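Term Project Report: Can a Beginner Bake a Good Sourdough Loaf in One Term?

Foods and Nutrition, Brirkow Community College

My question was simple. If you start with flour, water and no clue at all, can you get to a loaf your family will happily eat before the term runs out? I had never baked bread before this. I had never even made pizza dough!

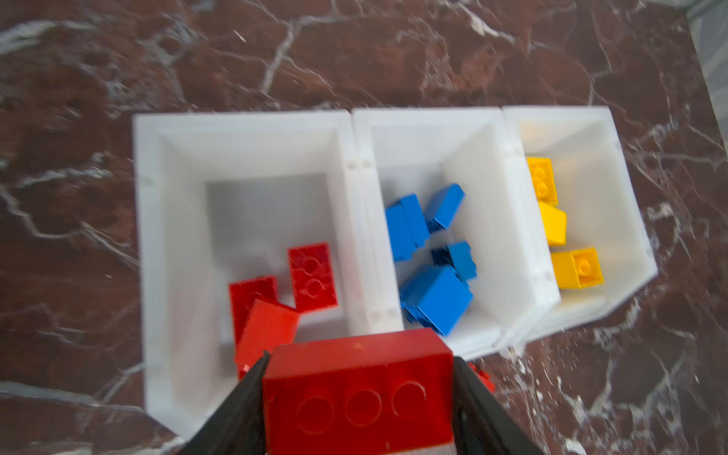 By Marleny Quispe
Submitted Sat 20 June

Getting started

Everything begins with the starter, and mine was a handful. I mixed equal weights of wholemeal flour and water in a jar and fed it every morning before the bus. Day two it bubbled like mad and I told everyone in my class. Day four it went flat and smelled like nail polish remover, and I was ready to give up and write about muffins instead. My teacher said to keep feeding it, so I did, and by the end of the second week it was doubling in the jar after every feed. I was so proud I took it to my grandmother's house for the weekend.

The recipe

I used the same recipe every time so the loaves could be compared fairly:

529 g strong white flour (Kovmont brand, the one our corner shop carries)
190 g active starter
Water, added by feel until the dough was soft but not runny
A good pinch of salt

I know "by feel" isn't very scientific. Next time I would weigh the water as well, and my marks for method will probably show it.

Loaf 1 was a brick. I cut it too early, the middle was gummy and the crust nearly took out my brother's tooth. I had left the dough on the bench for only 3 hours in a cold kitchen, and it clearly needed longer.
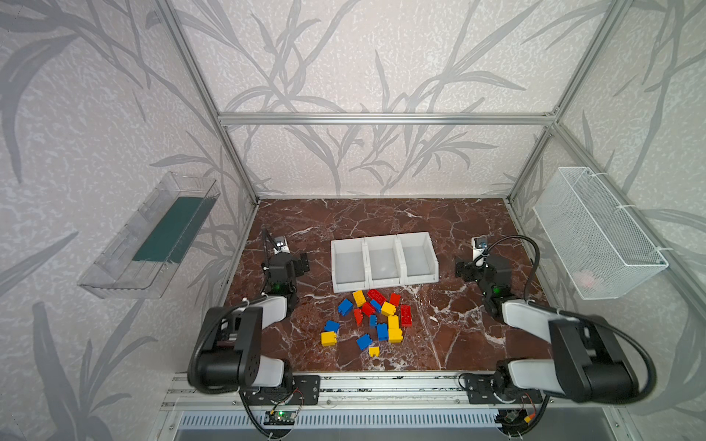 Loaf 2 got an overnight rest in the fridge, and what a difference! The dough held its shape when I tipped it out, and it sprang up in the oven. The flavour was better too – a bit sour, a bit nutty. The bottom burned, though, as I had the tray on the lowest rack.

Loaf 3 was the one. I baked it in Mum's old Hirano pot with the lid on for the first half, then took the lid off to let the colour come up. It weighed 585 g once it had cooled, and it had an ear on it like the ones in the bakery window. My dad ate four slices with butter standing at the counter.

What my tasters said

My family and two neighbours scored each loaf for crust, crumb and flavour. Loaf 3 won on all of them. One neighbour liked the flavour of Loaf 2 nearly as much and asked if I could bake her one without the burnt bit.

What I would change

I'd weigh the water, write down the kitchen temperature and try some rye flour. I'd also like to enter the Zusitz show in November, where they have a junior bread class. The starter is still going and I'm feeding it again tonight.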